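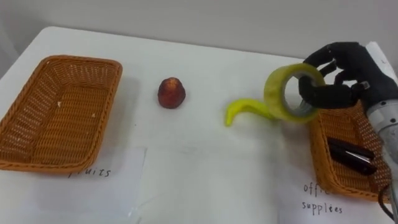 Sorting bench at Clerkeck: fruit goes left, office supplies go right, tape in transit.

Safety Test Technician (2 openings), Nevum Robotics, Clerkeck site

In January one of our arms put a roll of tape in the correct basket and then declined to let go. The hand stayed shut, the arm went back for the next item, and the basket came too. The stop button worked. The person reaching for it had to lean across the arm to get there, and we have been moving buttons ever since.

The fault is logged as number 861. We have it down to either the grip release timer or the Rultum controller, and each camp is very sure of itself. We need two people who don't care who wins.

What you'll do
Run pick and place trials, up to 70 a shift, and write down what happened, including the boring ones.
Try to make the hand fail to release, on purpose, with the guard in place.
Check stops, cables and clearances before each run.
Read through the 2936 old trial logs for earlier cases we shrugged at.

What you'll need
Experience with lockout procedures or machine testing.
Plain, legible writing. Our logs currently include the entry "did the thing again."
Willingness to stop a run when a manager is watching and would like it to continue.

No degree required. Training on the Mwakyusa hand is paid and takes roughly a month. Day shift starts at 7:30 a.m., and the coffee is your own responsibility.

To apply, send a resume and one page about a time a machine did something it shouldn't have. Please tell us what you did next, even if it was swearing.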